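### 3.2 Color fading in stored craft sticks

Painted sticks from two suppliers, Plasell and Levino, were kept in open trays under shop lighting from the start of November. Each supplier sent 978 pieces. Lamps ran at 3000 K and were switched off at night. Color was read at the tip and again near the base, where handling wears the paint first.
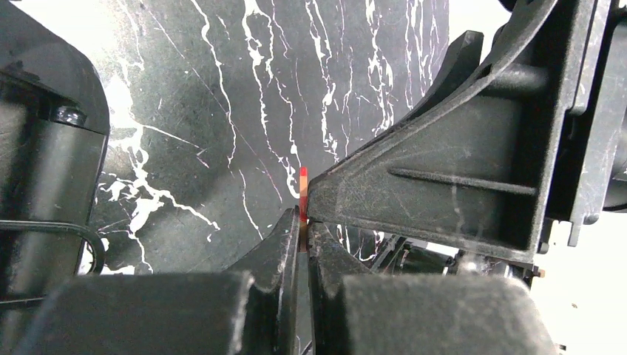
Figure 4. Small stick with a red tip and a light orange section next to it.

Does the paint fade evenly along a stick? The orange paint faded faster than the red in both sets, and the gap grew after 1800 hours of light.

Levino sticks lost more color near the base. We put this down to a thinner first coat, though the supplier did not give us coating data. In the Plasell set, 17 pieces had chips in the paint on arrival and were left out of the base readings. Their tip readings were kept.

Readings taken through the tray lid were lower across the board and are listed separately in Table 5. We did not correct them, as the lids had yellowed by different amounts.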